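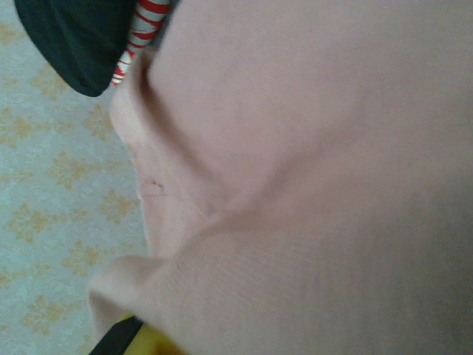
## Minura bench, December, after lunch

Wrist view first. On this feed pink cloth is mostly pink, and the fold line only shows because one side of it falls into shade. The little dark speck near the edge is the sharpest thing on there, so naturally the edge finder loves it. Masked for now. Threshold up to 228, which helped the shading and did nothing for my mood.

Both arms on the Stakeck rail, purple cables still looping up wherever they fancy. Rocío Quiroga wants them clipped closer to the links. She is right and I have put it on the list, where it can meet the others. 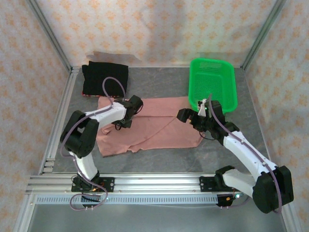
## Fold routine

- Left shoulder zero reset to 2165. Old value was 3064, which explains Tuesday-ish behaviour all month.
- Right arm works too near the green basket. Move the basket or teach the arm manners - basket is cheaper.
- Long strip first, sleeves later. Both grippers at the near end of the shirt, black pile left at the back.

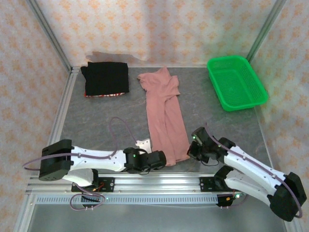

## Still to do

1. Wiebke Kleinschmidt to lend me the 2 spare Fledico fingers.
2. Wallpaper at the back wall needs a patch.
3. Clips. Yes, Rocío.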